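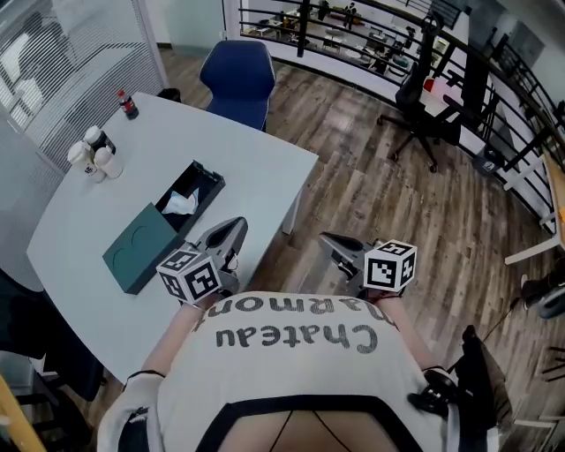 El bálsamo con color Jabłońska en tono Graneck lleva cinco semanas siendo lo único que me pongo en los labios entre semana, y ya tengo opinión formada. Lo compré buscando un rosa tostado que no pidiera espejo y que aguantara una mañana de trabajo. Soy de piel clara con fondo neutro y labios secos, con tendencia a pelarse en las comisuras. Visto mucho de blanco y gris, camisetas del tipo de esa blanca con «Chateau» en gris oscuro y ribete negro en el escote, y con esa ropa un labial demasiado frío me apaga la cara. Graneck es cálido sin llegar a naranja y con el blanco cerca queda bien.

Viene en un tubo metálico fino, con tapa de rosca. La tapa cierra firme y no se me ha abierto en el bolso. El aplicador es una punta biselada de silicona, corta, que deposita poco producto por pasada. Al principio me pareció escaso y apretaba el tubo de más. Con una presión ligera sale lo justo para los dos labios. Si se aprieta mucho, el sobrante se queda alrededor de la punta y hay que limpiarlo con un pañuelo antes de cerrar.

La textura está a medio camino entre una manteca y un brillo espeso. No es pegajosa. Se extiende bien con el dedo y también directamente con el aplicador, aunque con el dedo el borde queda más difuminado y a mí me gusta más así. Huele a vainilla con algo de almendra, bastante los primeros minutos y luego nada. No tiene sabor apreciable. A quien le molesten los perfumes en los labios le aviso de que este se nota.

En cuanto al color, una capa deja ver el labio natural y dos lo cubren casi del todo. Tres ya es demasiado: se acumula en las líneas y en el borde interior. En el tubo parece más marrón de lo que luego es puesto. También tengo el tono Terorance, un ciruela claro que me regalaron, y ese pigmenta peor. Necesita dos capas para que se vea algo y se va por el centro antes que por los bordes, así que a media mañana queda un contorno raro. Entre los dos, Graneck sin duda.

Duración: me lo pongo al salir de casa y llega hasta el café de las once. Después de un desayuno con pan tostado queda un tinte suave en la mitad exterior del labio. Con una comida completa desaparece. Deja marca en las tazas, menos que un brillo normal y más que un mate líquido. No es un producto de larga duración y la marca tampoco lo vende como tal.

La hidratación me ha convencido más que el color. En julio, con el aire acondicionado puesto todo el día, suelo acabar con los labios cuarteados, y este verano he usado el bálsamo transparente de noche la mitad de veces. No cura una grieta ya abierta. Encima de piel levantada se agarra y la marca más, de modo que conviene exfoliar la noche anterior.

El precio es lo que más me frena. Pagué 270 coronas checas en la perfumería Grerbridge, durante un viaje, y el estuche de tres tonos estaba a 793. Sale algo mejor por unidad, pero obliga a llevarse un nude muy claro que a mí me hace cara de enferma. El tubo trae poca cantidad y calculo que con uso diario me durará casi 60 días.

Mi compañera Stanisława Domański, que es de piel más oscura que la mía, probó Graneck en el dorso de la mano y luego en los labios. En ella apenas se distingue del color natural y lo usaría solo como bálsamo. Para pieles medias y oscuras yo miraría antes los tonos más intensos de la gama, que no he probado.

Lo mejor: comodidad, tono fácil, tapa segura.
Lo peor: poca cantidad, perfume marcado, calidad desigual entre tonos.
Nota: 7,5 sobre 10.
¿Repetiría? Graneck sí, si lo encuentro rebajado. Terorance no.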